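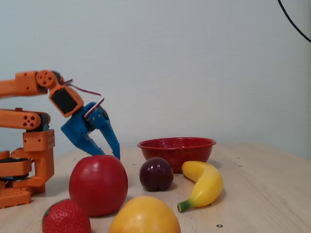

Slide 4. Table props for the Drenthorpe showroom

Start with the brief from Rellari: a fruit setting on a light wooden table, to stay out for 14 weeks without replacement. Real fruit was ruled out at the first costing.

Gloss. A glossy red apple takes a highlight near the top under any overhead lamp. Say that this is acceptable at 820 mm viewing height and poor at eye level. Pause for the lighting people.

Texture. The strawberry has small seed-like dents in the surface. Dust settles in them. Soft brush, dry, every 9 days. No spray polish.

Bowl. Keep it on the table with the fruit. Pieces may sit outside it. Leave a gap between pieces so the wood shows.

Colour. Two reds side by side read as one mass from the doorway. Separate them with another colour if the set allows.

Cost: nearly 20 per cent under the Farkel quote. Do not read out the line items.

Next slide: storage trays. Take questions on cleaning there.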